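Skyrme Storage and Moving Supply
Frequently Asked Questions

Renting a unit

What sizes do you have?
Lockers, small units (5 by 10), medium units (10 by 10) and large units (10 by 20). Lockers are indoors only. The Drumora location has all four sizes. The Dernia location has no large units at present.

How do I know what size I need?
A small unit holds the contents of a one-bedroom apartment if you stack to the ceiling. A medium unit holds two bedrooms plus a couch and table. If you are between sizes, come in and look at both. The office can open an empty one for you.

Is there a minimum stay?
One month. After that you pay month to month. If you leave partway through a month, we do not refund the unused days, except at the end of a prepaid term.

When can I get in?
Gate hours are 6 a.m. to 10 p.m. at both locations. The office is open 9 to 5 and closed on public holidays. Your gate code works only at the location where you rent.

Do you supply a lock?
No. You can bring your own or buy a disc lock at the front desk for $18. Units at Dernia have a narrow hasp and will not take a padlock with a thick shackle.

Boxes and packing

Do you sell boxes?
Yes, new and used. New boxes come flat in bundles of 10. Used boxes are sold one at a time, and what we have changes from day to day. Call first if you need a lot of one size.

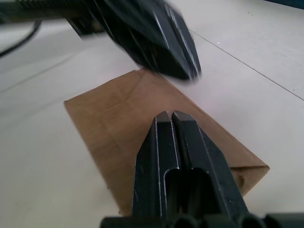 Will you buy back boxes I don't use?
New boxes can be returned for a full refund within 41 days if they are still flat and have no tape on them. We do not buy back used boxes, but you can leave clean ones in the rack by the loading door at Drumora.

What is the difference between single-wall and double-wall?
Single-wall is fine for clothes, bedding, toys and kitchen plastics. Use double-wall for books, dishes, tools and anything that will sit at the bottom of a stack for more than a few months. Double-wall costs more and is harder to fold.

How heavy can a box be?
Look for the printed round stamp on the bottom flap. It gives the limit set by the box maker. As a practical matter, keep boxes under 40 pounds or you will not want to lift them twice. Books go in the smallest size.

Which tape should I use?
Plastic packing tape, two inches wide or more. Masking tape and duct tape both let go over a hot summer. Run one strip along the center seam, then one across each end.

Can I store things in plastic bins instead?
Yes. Make sure what goes in is fully dry. A sealed bin holds damp in as well as it keeps it out, and we see more mildew in bins than in boxes.

Should I put anything on the floor?
The floors are bare concrete. We suggest pallets or a layer of flattened cardboard under boxes and mattresses. Pallets are free at Drumora when we have them. Leave a gap of a few inches along the back wall.

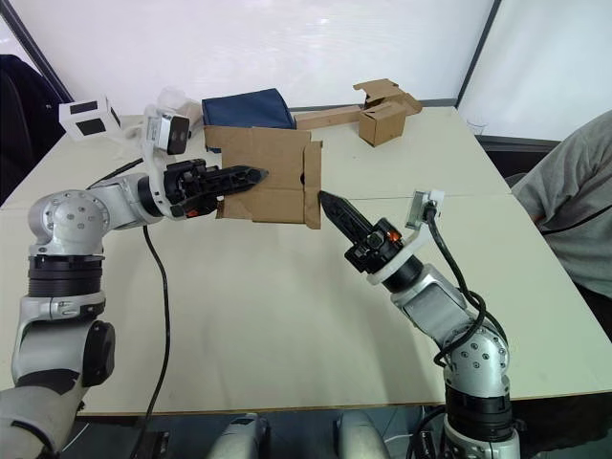

Recycling

Do you take old cardboard?
Both locations have a cardboard bin. It is for customers only. Flatten everything first and pull off plastic tape if it comes away easily. Small bits of tape and paper labels can stay on.

What can't go in the cardboard bin?
Greasy or wet cardboard, waxed produce boxes, foam, bubble wrap and packing peanuts. Dranik Hauling empties the bins and will leave a bin behind if it has trash in it.

Where can I get rid of foam?
We don't take it. Check with your town's transfer station.

Payments and moving out

When is rent due?
On the first of the month. There is a grace period of 9 days. After that a late fee is added and your gate code stops working until the balance is paid.

Can I pay in cash?
At the Drumora office only. Cards and checks are accepted at both.

Do I need insurance?
Yes. Your renter's or homeowner's policy may already cover stored goods, so ask your agent. If it doesn't, you can add our basic plan when you sign the lease.

What can't I store?
Food, live plants, animals, gasoline, propane, paint thinner, fireworks and tires. Lawn mowers are allowed with the tank drained.

How do I move out?
Give us 10 days' notice by email or at the desk. Empty the unit, sweep it and take your lock off. A unit with a lock on it counts as occupied and rent will keep running. Furniture left behind is charged at our disposal rate, which is posted in both offices.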